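Rikby hand-held gripper pair: a review from the person who signs for things

Posted Saturday, May 21, 2022

I was asked for a pair of these in March, on a form that described them as "consumables". They are not consumables. A biro is a consumable. Coralie Whitcombe, who runs our tabletop work and wrote the form, has since been given a different form.
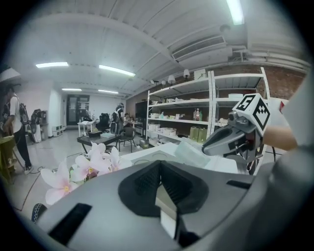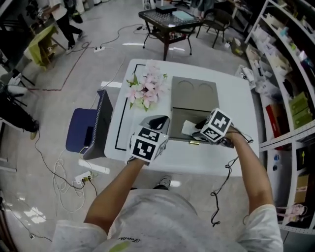

The Rikby pair cost us 800 pounds, marker cubes included, and for that you get two grippers, a bag of screws and a leaflet that was plainly translated twice. We also had a quote from Grondia, whose kit is lovely and comes in a case you could bury somebody in, but the case alone would have eaten our cable budget. The Gosau sets were cheaper and had a 13-week wait.

What I like: people pick them up and get on with it. Training took a morning, most of it spent finding the room. The grey bodies don't show marks, and the spare jaw pads fit first time, a thing I have never before written about a spare part.

What I like less: they are bulky, and after an hour your forearms file a complaint. The cubes are sold singly at a price that suggests they are carved by monks. Put two spares in the first order or you'll pay carriage again, as we did, to Rawat, who supply them here and charge the same to post a cube as a wardrobe.

Budget another 100 for extension leads, tape and the odds and ends you'll want to practise on. I had put down nothing for any of that and got a very polite email.

Four stars. I'd buy them again, under the correct heading.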